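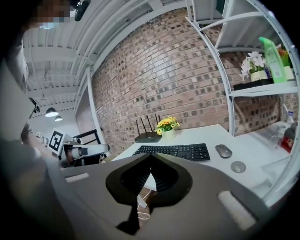
4.2 Self-reported desk hours and what they leave out

Figure 3. A desk with a wireless keyboard and a mouse.

Most of the claims about desk work and wrist pain in the Hurnville survey rest on one question: how many hours did you spend at your desk yesterday? We do not think the question can carry that weight. People are poor judges of their own time, and they get worse when they already suspect that the answer explains why they hurt.

The survey collected 2,425 responses. Abbasi treats this as a strength, and for some purposes it is. A large sample narrows the error bars around an average, but it does nothing for an average of bad guesses. Of the 8 workplaces covered, only 3 kept any record that could be set against the answers, and at two of those (Salladari and Ostov) the record was a door log. A door log tells us when someone entered the building. It says nothing about typing, meetings, phone calls or lunch.

The equipment question has a similar problem. Respondents were asked whether they used a "standard" keyboard, with no definition given. A full-size keyboard with a numeric keypad, like the one in Figure 3, puts the mouse farther to the right than a compact one does, and earlier authors have blamed that extra reach for shoulder complaints. Perhaps they are correct. The survey cannot say, as both types would have been ticked as standard.

We are also unsure what to make of the drop in complaints after the June training session at Tatlı. Follow-up forms went out 6 weeks later, and only to staff who had attended. Those who skipped the session were never asked again, and neither were those who had left the company. Omid Abbasi reads the drop as an effect of the training. It could as easily come from milder cases being more willing to fill in a second form, or from sore wrists getting better with time, as many do.

Section 4.3 repeats the main comparison with the self-reported hours removed.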